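Review: Gidance Floor Rules for Hand-Held Gripper Work, second edition

Rating: three out of five

I don't trust rulebooks written by people who sell the gear. Gidance sells hand-held grippers, and it also sells this: a ring-bound guide and a stack of laminated cards meant to tell you how to run a demonstration session safely and get usable recordings out of it. The full pack is $300. You can get the guide on its own as a PDF for less, but the cards are the part people will use.

I bought the first edition in June and thought it was padding. The second is better. I still wouldn't call it a standard, though Gidance does, on the cover and again on the first page. A standard has somebody outside the company checking it. As far as I can tell the checking here was done by Gidance and one customer, Kadrić, who are thanked in the back.

The guide has seven sections. Markers and floor layout are the two worth your money. The marker section says to look at every printed face before you pick the gripper up, wipe it with a dry cloth, and never put a thumb or a strip of tape over a printed square. Simple enough, and I've watched experienced people skip it for a whole afternoon and then wonder why the tracking fell over.

Floor layout is stricter. Cables go to the wall or under a cover. No bags, boxes or spare chairs inside the working area, which the guide wants taped out before anyone starts. Anyone who isn't holding a gripper stays outside the tape. I agree with all of it on paper. My trouble is that it was plainly written for a room with one table, one operator and a door that shuts, and most of us are working in shared space with other people's furniture in it.
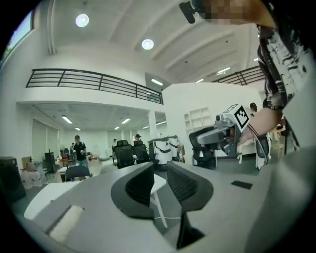
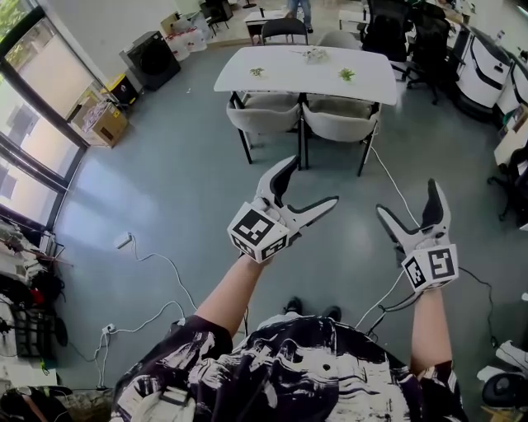 The rule I'd fight about is the chair rule. Gidance wants every chair two metres from the table, no exceptions. If you're recording household tasks, chairs at a table are part of the job, and a policy trained on tables that never have chairs will be useless the first time it meets a kitchen. I put this to their support desk and got a reply from Surachet Inthanon, who was polite and quick and told me the rule was "under review". It was under review in the first edition too.

The cable rule is the opposite case. It's dull, it's a nuisance, and it should be twice as long. Someone holding a gripper in each hand is watching the fingertips, not their feet, and has no free hand to catch themselves with. The guide gives this half a page. It spends four pages on file names.

On privacy it is thin. There's a card that says to get consent from "participants", but nothing useful on people in the background who never signed up for anything. If your room is open plan you need your own sign on the door, your own way of blurring faces and a rule about who can see the raw footage. Parvathi Subramaniam wrote ours, on one sheet, and it covers more than the Gidance chapter does.

Then there's the claim on the back cover that sites following the cards throw out fewer recordings. The figure comes from 2,108 recordings at a single site, with no word on what the site was doing before. Maybe they had been doing nothing at all. I tried the cards over 500 recordings of our own and our discard rate did drop a bit, but we'd also moved the lamps and swapped operators halfway through, so I'm claiming nothing, and I'd like Gidance to be as careful.

Build quality, if that matters to you: the cards are good. They wipe clean, the print is big enough to read from a standing position, and the colours differ enough to sort them quickly. The ring binding on the guide is poor and mine has already let go of the index.

The obvious alternative is the Endomura checklist, which is free and a lot shorter. It has better cable advice and nothing on markers. Gakcombe also does a one-day course, but I haven't taken it and the price made me close the tab.

If you're setting up a first session with new people, buy the cards and skip the guide. If you already have house rules, borrow a copy, steal the marker section and put your money toward floor covers. Mine were bought full price from the Gidance site, and they haven't offered me anything for writing this.

Posted Tuesday, September 30, 2025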